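Monti Football Equipment
Home > Training > Rebounders > Rorneck Rebounder

Rorneck Rebounder
£79 including VAT
In stock, green or black frame

You kick a football at it and the football comes back. We have been selling the Rorneck for nine seasons and have yet to improve on that as a description, although our supplier once sent us a brochure with the words "responsive ball-return ecosystem" in it. The brochure is propping up the kettle.

The Rorneck is a square steel frame with a tight net across it and a pair of legs behind, and you can set it at three angles. Upright gives you a pass along the floor. Tipped back a bit, it gives you something to control on the thigh or chest. Tipped back the whole way, it throws the ball up in the air for heading, volleying or goalkeepers, who seem to enjoy that sort of thing.

Who buys it

Mostly parents. A good many of them write to us beforehand to ask whether it will turn a nine-year-old into a midfielder. It will give a nine-year-old a lot more touches of the ball than they'd get queuing behind the cones on a Saturday, and what happens next is between the child and the game. It will also spare the garage door, and that's the reason most people give when they write to us again afterwards.

After the parents come clubs, who tend to buy them in pairs, and then adults who play five-a-side and have noticed that their first touch has left them. We say nothing to these customers at the counter. We wrap it and carry it to the car.

The frame

Powder-coated steel tube, made for us by Dralberg, who also make gates. You'll notice this when you lift it. It weighs 10 kg, heavier than most of the rebounders you'll find at the price, and we get the odd email about that. A light rebounder goes for a walk every time you hit it. By the end of a session you have done as much fetching as passing, and the thing is facing the neighbours.

The corners are welded at the factory and the sides slot together with spring buttons, the same as on a tent pole or a crutch. Push until it clicks. If it hasn't clicked, it isn't in, however much it looks in. A large part of our customer service comes down to this one sentence.

The feet have rubber caps for use on patios and in sports halls. On grass, take the caps off and use the pegs. There are four pegs in the bag and one spare, and the spare is there for the one you are going to tread into the lawn and find again with the mower.

The net

Knotless, weatherproof, and held to the frame by elastic loops all the way round. The tension comes from the loops, so if one perishes you replace the one loop and carry on. Older rebounders used a single long cord threaded through everything, and when that snapped you had an evening ahead of you.

A new net feels too tight. Leave it. It settles after a week or two of use and then stays where it is for a long time. Please don't loosen it on day one and then tell us in the reviews that it has no life in it.

In the middle of the net there's a printed target ring. You can aim for it or you can ignore it, and we've found that younger players will argue about whether a ball hit the line or went inside for longer than they'll practise. Gianni Greco, who buys all our training kit and coached an under-twelves side for longer than was good for him, wanted it left off. He was outvoted and brings it up at Christmas.

What's in the box

Frame in six sections
Net, already folded so that the printed side faces you
Elastic loops, with a few extra
Two rear legs with the angle brackets fitted
Rubber feet
Pegs
Instruction sheet, with drawings
A small bag for the pegs, which you will lose

You don't need tools. You do need another person for the last side of the net, or else one knee and a certain amount of language.

Putting it together

Lay the frame sections out on the ground first, before you join anything. The two with brackets go at the sides. Join the bottom, then the sides, then the top. Clip the legs on last, and set them to the upright position while you do the net.

Do the four corner loops, then the middle of each side, then fill in the gaps. If you start in one corner and work your way round, you'll get to the end with a hand's width of net left over and nowhere to put it. We know this from the drawings people send us.

Changing the angle takes a few seconds. Lift the pin, move the leg, drop the pin back. Keep fingers out of the bracket. It isn't savage but it does have an opinion.

Three things to do with it

One-touch passing. Set it upright and stand five paces off. Pass with the inside of the foot and pass again when it returns, without stopping the ball. Thirty seconds right foot, thirty seconds left foot. It sounds like nothing and it is surprisingly tiring, particularly the left.

Receive and turn. Same position, but put a cone or a jumper behind you. Control the ball across your body, go round the jumper, come back and do it the other way. Players who only ever turn one way get found out here in private, and that's a kinder place for it than the far touchline.

Keeper's reactions. Tip the frame right back. Throw the ball in by hand from close up and catch whatever comes out. Vary where you throw it. If you have two people, have the second one throw from behind the keeper's shoulder so that they can't read it.

Rorneck or Niton?

We're asked this more than anything else. The Niton is the double-sided model, with a net front and back, and it costs more. If two players are going to use it at once, or if you run sessions with a queue, get the Niton. For one child in one garden the Rorneck does everything the Niton does on the side you'd be using. We'd make more money if we put that differently.

The Niton also doesn't fold as flat. Measure your shed.

Storage and looking after it

It can live outside. The frame will put up with rain and the net won't rot, though strong sun fades the target ring over a couple of summers, to Gianni's satisfaction. If it's going away from December until the weather turns, take the net off and store it dry, away from mice. Mice adore it.

Wipe mud off the spring buttons now and then. A drop of oil if they stick. Scratches in the coating should be touched up before the winter; any outdoor metal paint will do, and Dralberg green is close enough to ordinary garden-gate green that you can probably guess how they came by it.

Don't climb on it and don't hang from it. Don't use it as a goal either, however much it resembles one to a five-year-old.

Delivery and returns

Free delivery on the mainland, by a courier who will ring. It comes in one long flat box that doesn't fit through a letterbox or, as one customer reported, round the bend in a Victorian staircase. If you're out it goes back to the depot, so put a neighbour's name in the notes if you have a neighbour you're still on good terms with.

You have 30 days to send it back. We'd like it clean but we'll take it muddy. Put the sections in the box the way they came out, or at any rate in the box. The frame is guaranteed for 10 years against the welds going, the net for one season, and the peg bag isn't covered by anything. 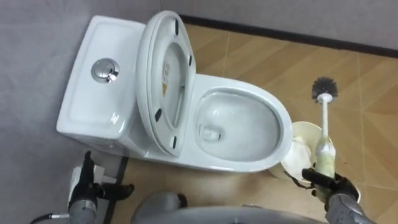
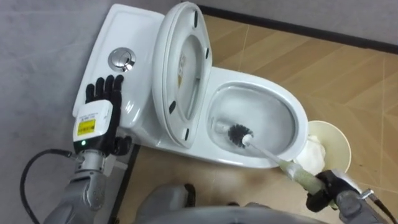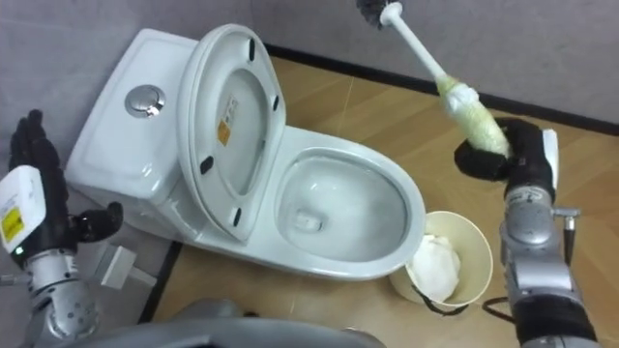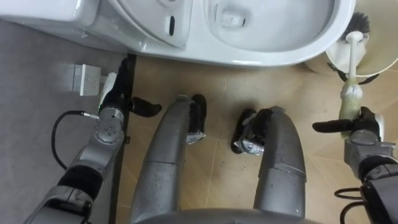 Questions we get

Can I use it with a size three ball?
Yes, and with a four or a five. A futsal ball comes back low and a bit sulky, as futsal balls do. Tennis balls work for keepers. Please don't use a hockey ball.

Will it damage my lawn?
The frame won't. The player will wear a bald patch five paces in front of it, and the only cure is to move the frame along every week. Hardly anyone does.

Is it noisy?
Much quieter than a wall. You'll hear the net and the boots. You may also hear commentary, depending on the age of the user.

Can I buy just the net?
Yes, nets and loops are on the spares page. Tell us the colour of your frame when you order. The green and black ones came with different loops in the early batches, for reasons that made sense in the meeting.

How hard can I hit it?
As hard as you like from a sensible distance. It comes back at much the same rate, so you'll find your own limit fairly soon. Peg it down first.

Do you do a discount for clubs?
We do if you're buying four or more. Email us from the club's address and say which ground it's going to. Some grounds want everything brought in through the car park before nine in the morning, and it helps to know before the van sets off.

Can I come and try one?
There's one set up in the yard behind the shop, and you're welcome to have a go during opening hours. Bring your own ball, as ours is on the roof of the tyre place next door.

Also bought with this

Monti flat cones, stack
Spare peg set (five)
Niton double-sided rebounder
Ball pump with two needles

Stock is updated each morning before 10. If the page says we have one and the basket disagrees, believe the basket and ring us, and we'll have a look in the back.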